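Comparing hand-held grippers on soft goods

Truven makes hand-held grippers: a person carries one around, squeezes the handle, and a camera on the tool records what the fingers do. The company spent the first half of the year comparing its own model with two others, the Grollov and the Runel, and most of that work was done on fabric. We spoke with the engineer who ran the tests.

"Boxes and cups told us very little," she said. "All three tools can pick up a cup. When you put a piece of cloth on top of other cloth, you start to see differences."

The bedding tests began in January. The operator had to take hold of a separate piece of fabric lying on a blanket and lift it without bringing the blanket along. Each tool got 30 tries per operator.
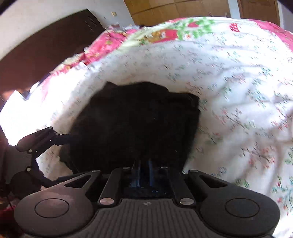 Interview by the editor, Matić Workshop Notes
July 3, 2019

Dark fabric on light, patterned bedding is one of the setups she likes best. The operator can find the cloth easily, but black gives the camera hardly any detail to work with, and folds in it are hard to make out in the recording.

"On a black piece you often can't tell from the video which layer the fingers are on," she said. "The operator knows by feel. The recording doesn't have that."

Her figures for one operator were 22 clean lifts with the Truven and 21 with the Grollov. She does not think the gap means much. The Runel did worse, and she puts that down to its thicker fingertips, which tended to push the cloth ahead of them.

Blur was a bigger problem than she expected. People move fast when they reach for something on a bed, and a printed pattern smears in the video when the tool swings. The team tried a shorter exposure, which helped near a window and made the darker rooms noisy. They now ask operators to slow down over the last part of the reach.

Asked about the wide lens, she said she would keep it. "It bends everything near the edges, and people complain about that. I still want the fingers and the room in the same shot. We tried a narrower one and lost track of where the tool was."

The next round will use 4 kinds of fabric, with towels first. She also wants to change the screws on the finger mounts, which take too long to get at when a fingertip has to be swapped between runs.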